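Über uns

Grulby -- wer wir sind und was wir hier machen

Können Maschinen inzwischen Hausarbeit? Kurze Antwort: teilweise. Lange Antwort: deswegen gibt es uns.

Angefangen haben wir zu zweit, Aravind Nambiar und Josiane Huet. Er kam aus der Montageplanung, sie aus einer Großwäscherei. Beide genervt von Vorführvideos, in denen ein Roboter genau ein Handtuch faltet und dann Schnitt. Also selber nachsehen. Erst abends, dann halbtags, inzwischen als Firma mit eigenem Raum und einer Kaffeemaschine, die mehr Wartung braucht als alles andere hier.

Was wir tun

Wir prüfen, welche Handgriffe im Haushalt und in der Werkstatt eine Maschine schon übernehmen kann. Socken paaren, Geschirr einräumen, Schrauben nach Größe sortieren, Kartons aufreißen ohne den Inhalt mitzunehmen. Langweilige Sachen. Genau die will ja jeder loswerden.

Unsere Aufgabenliste hat derzeit 754 Einträge, jeder mit Beschreibung, Startzustand und einem klaren Kriterium, wann er als erledigt gilt. Pro Eintrag 100 Durchgänge, sonst kommt nichts in die Auswertung. Wer mit 20 guten Versuchen ankommt, darf wieder gehen. Freundlich gemeint.

Bei uns sind die Textilien das Sorgenkind. Ein Teller hat eine Form und behält sie auch. Strick nicht. Der beult sich, rutscht, hängt plötzlich doppelt, und was eben noch der Rand war ist jetzt innen. Eilidh Strachan leitet den Bereich Wäsche und führt eine Tabelle mit Fehlgriffen, Spalte für Spalte, sehr lesenswert (auf Anfrage). 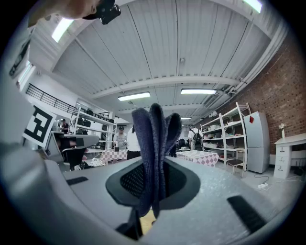 Dazu kommt die Kraft. Zu fest und das Bündchen leiert aus, zu locker und das Teil liegt am Boden. Menschen machen das nebenbei, beim Telefonieren. Eine Maschine braucht dafür Beispiele, und zwar viele, mit allem was dazugehört: schiefe Stapel, schlechtes Licht, Leute die im Hintergrund herumlaufen. Ein leer geräumtes Labor hilft da wenig. Haben wir probiert, war nach drei Wochen vorbei.

Stand der Dinge

Starre Gegenstände greifen und abstellen: geht gut, solange nichts ganz durchsichtig ist.
Schubladen, Türen, Klappen: geht meistens. Klemmende Schubladen nicht.
Sortieren in der Werkstatt: brauchbar, bei gemischten Kleinteilen langsam.
Wäsche falten: Handtücher ja, Pullover mal so mal so.
Socken: fragen Sie in November nochmal.

Komplette Küche nach dem Abendessen aufräumen, ohne dass jemand eingreift? Nein. Wer Ihnen das heute verkauft, dem bitte unsere Adresse geben, wir testen gern.

Für wen wir arbeiten

Hersteller, Wäschereien, zwei Pflegeheime, eine Schreinerei. Für Ometti haben wir die Packstation durchgemessen, für Saselier den kompletten Ablauf in der Mangelstube. Bei Cruickshank ging es ums Bestücken von Werkzeugwagen -- Ergebnis: zwei Schritte automatisieren, den Rest lassen. War nicht das, was man dort hören wollte, der Auftrag wurde trotzdem verlängert.

Wir verkaufen keine Roboter und nehmen keine Provision von Leuten, die welche verkaufen. Steht so auch in jedem Vertrag, Paragraf zwei.

Das Team

Aravind Nambiar -- Geschäftsführung, Versuchsplanung, Angebote
Josiane Huet -- Geschäftsführung, Kundenprojekte
Eilidh Strachan -- Wäsche und Textil
Shona MacAulay -- Küche, Geschirr, alles Zerbrechliche
Alasdair Geddes -- Werkstatt und Auswertung

Alasdair hat vorher Nähmaschinen repariert, Baujahr 1980 und älter, und sieht bei jeder Mechanik zuerst das Teil, das als nächstes bricht. Shona hat unsere Bruchquote bei Tellern eingeführt und hängt sie monatlich aus. Mehr als 300 Stücke sind es seit dem Start, Tassen mitgerechent.

Mitmachen, vorbeikommen

Wir suchen immer Leute mit ruhigen Händen und Geduld, stundenweise, keine Vorkentnisse nötig. Wer schon mal im Service, in der Pflege oder am Band gearbeitet hat: bitte unbedingt melden. Besuch nach Absprache, am besten ab 14 Uhr, vormittags laufen die Durchgänge und da redet hier keiner gern. Alte Pullover und Einzelsocken nehmen wir auch, sauber bitte, Kiste steht am Eingang.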